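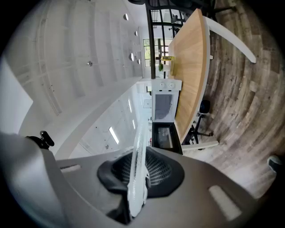
Pourquoi entend-on si bien les conversations des autres dans un bureau ouvert ?
Le son rebondit sur toutes les surfaces dures avant de s'éteindre. Un plafond blanc traversé de poutres, un sol en lames et une longue table en bois donnent un espace clair, mais aucun de ces éléments n'absorbe beaucoup la voix. Les mots restent compréhensibles loin de la personne qui parle, et c'est cela qui gêne.

Faut-il commencer par le plafond ou par les murs ?
Par le plafond, en général. C'est la plus grande surface libre. Les panneaux muraux viennent ensuite, à hauteur d'oreille assise.

Un tapis suffit-il ?
Il réduit les bruits de pas et de chaises. Son effet sur les voix est faible.
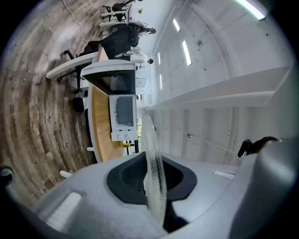

Une lectrice de Sonidthorpe nous signale que les panneaux n'ont rien changé au bruit venant du couloir. C'est normal : un absorbant traite l'écho à l'intérieur d'une pièce, il n'isole pas. Contre le couloir, il faut revoir la porte — joints, seuil, parfois le battant entier.

Combien coûte une étude acoustique ?
Le forfait Prelach est à 486 euros pour un plateau de 60 m². Il comprend la visite, les mesures et un plan de pose. Au-delà de cette surface, nous établissons un devis.

Quels panneaux posez-vous ?
Le modèle Brundden en feutre, ou le modèle Urquhart si la suspension est imposée. Le second demande plus de 8 cm de dégagement sous dalle.

Peut-on travailler pendant la pose ?
Oui, par zones. Les équipes commencent à 9 heures. Le perçage peut être regroupé le dimanche, avec l'accord du bailleur.

Comment nettoyer le feutre ?
Aspirateur avec brosse douce, sans eau ni détergent. Les taches grasses ne partent pas — prévoyez une dalle de rechange.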